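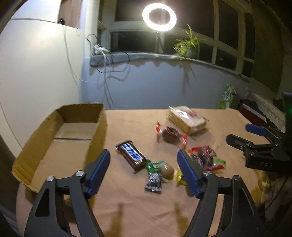 **PRUNDEL, August** – The Cevside Regional Library Service will continue its evening opening hours at Prundel for a further twelve months, following a review of the trial that finished at the end of June. Evening opening will also be introduced at the Leone branch from the start of Term 4. Hours at the Mikasel branch are unchanged.

The trial kept the Prundel building open until 10 pm on four nights a week during school and university terms. It was introduced in response to repeated requests from senior secondary students, TAFE and university students studying by distance, and shift workers at the hospital and the cannery, many of whom told the Service that a 5.30 closing time left them with no practical access to the collection or to a reliable internet connection.

### Findings of the review

The review considered door counts, computer bookings, loans made after 5.30 pm and the results of a survey distributed in print and online. Evening visits during the trial totalled 1,091. Use was light in the opening weeks and rose sharply in the month before mid-year examinations, when all bookable study spaces were taken on most nights by 7 pm.

The survey drew 173 responses. A clear majority of respondents were under 25, although a significant minority described themselves as working parents completing a certificate or diploma. The most common reasons given for visiting in the evening were quiet study, printing, and the use of desktop computers. Borrowing was a secondary purpose, yet over 700 items were issued after 5.30 pm, chiefly from the adult fiction, large print and DVD collections.

Respondents raised several matters requiring attention. Lighting along the Station Street side of the car park was considered inadequate. The heating in the rear study room was reported as either excessive or absent. A number of students asked for a place where they could talk through group assignments without disturbing others, and there was strong support for relaxing the rule on food.

### Changes at Prundel

The following arrangements now apply during evening sessions:

- The rear study room is reserved for silent study. Mobile phones must be switched to silent and calls taken in the foyer.
- The community room is available for group work from 5.30 pm. It cannot be booked for meetings or classes on evening opening nights.
- Snacks and covered drinks are permitted in the community room. Hot meals, including takeaway, are not permitted in any part of the building.
- Public computers may be booked for two hours per person, extended where no other patron is waiting.
- Printing closes at 9.40 pm. Unfinished jobs will be held at the desk until the next day.

Patrons are asked to clear tables before leaving and to place recyclable packaging in the yellow-lidded bin beside the kitchenette. The cleaning contract provides for floors and bathrooms only.

Two additional light fittings have been ordered for the car park and will be installed by the shire's works depot. The heating fault has been traced to a failed sensor, now replaced. The Service would welcome further reports if the problem recurs.

### Leone branch

Evening opening at Leone will begin on a smaller scale, with the branch remaining open until 8.30 pm on two nights a week. The nights chosen will be advertised at the branch once the bus operator has confirmed its revised timetable, as the present last service towards Cevside departs at 7.50 pm and would be of little use to most evening patrons.

The Leone building is considerably smaller than Prundel and has a single public area. Silent study cannot be guaranteed there. Patrons who require a quiet room are encouraged to travel to Prundel where possible, or to speak to staff about use of the local history alcove, which seats three.

The Service also considered evening opening at Mikasel. The branch shares its premises with the primary school, and the terms of the joint use agreement do not allow public access after 6 pm. The agreement falls due for renewal next year and the question of hours will be raised at that time.

### Young people attending alone

Children under 12 must be accompanied by a parent or carer at all times after 5.30 pm. Patrons aged 12 to 15 may attend alone until 8 pm, provided that a contact number is recorded on their membership. Staff are not able to supervise children, and will telephone the listed contact if a young person has not been collected by closing time. Parents are asked to check that the number held by the Service is current. Details may be amended at any branch or through the online catalogue.

### Staffing and funding

Evening sessions are staffed by two employees, one of whom holds current first aid certification. The cost of the Prundel sessions has been incorporated in the operating budget for the present financial year. The Leone sessions are supported by a State learning access grant, which covers wages and additional security patrols until the end of the following June.

Copies of the review are available for reading at each branch. Written comments may be left at the desk or posted to the Service at its Cevside office, and should be received before the end of September.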